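Ticket 1246
Product: Tendis Desk, self-hosted
Site: Kerklow
Opened: 2021-12-16
Priority: Normal
Status: Resolved

Reported problem

Scheduled invoice exports to the accounting share stop partway through. The job starts on time, writes part of the file and then ends with "write failed, code 3". No email alert goes out. The same export run by hand from the admin screen finishes without an error. Kerklow says the job ran clean all through November and they haven't changed anything on their side.

What we checked first

Disk space on the application server is fine. The share has plenty of room too. The service account can log in, and it can create and delete a small text file in the export folder. Antivirus exclusions match the install guide. Restarted the Tendis scheduler service and ran the job again. Same error.

Asked the customer for the last good file and the first bad one. The good file has 1319 lines including the header. The bad file ends in the middle of a record, right after line 500. Ran the job two more times and both files stopped at the same line. 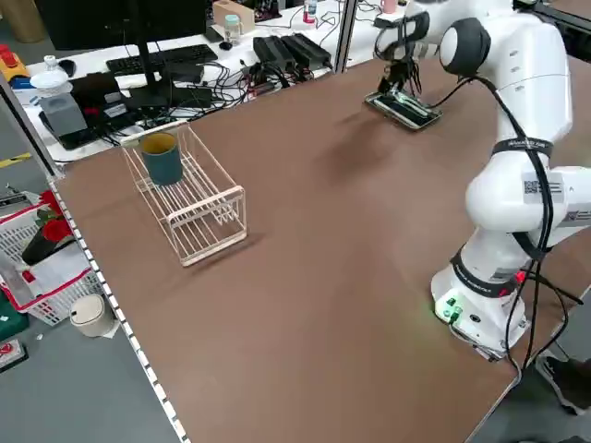

The scheduler writes in batches and the batch size on this server is set to 500, so the first batch goes through and the second one doesn't. The manual export doesn't batch at all. It builds the whole file in memory and saves it once, and that explains why it works from the admin screen.

Turned on verbose logging and ran the schedule again. The log shows the file being closed after the first batch and reopened in append mode for the second. The reopen is refused with an access error. The scheduler then reports this as a write failure, which sent us looking at disk space for longer than we needed to.

Cause

The export folder was moved to a new Cinier file server at the start of the month. Kerklow's IT contractor, Strebel, handled the move and the customer contact had not been told. Permissions on the new folder let the service account create files and delete them, but the right to append data was left off. Our small text file test passed because it never reopened the file.

Fix

Strebel added the append right for the service account on the export folder and its subfolders. Deleted the partial files. Ran the scheduled job with the batch size unchanged and it completed. Line count in the file matches the record count on screen plus the header.

Also corrected the alert address, which still pointed to a closed mailbox. Sent a test alert and the customer confirmed it arrived.

Follow-up

Set logging back to normal. Asked for the permission test in the install guide to include an append step. Customer agreed to close.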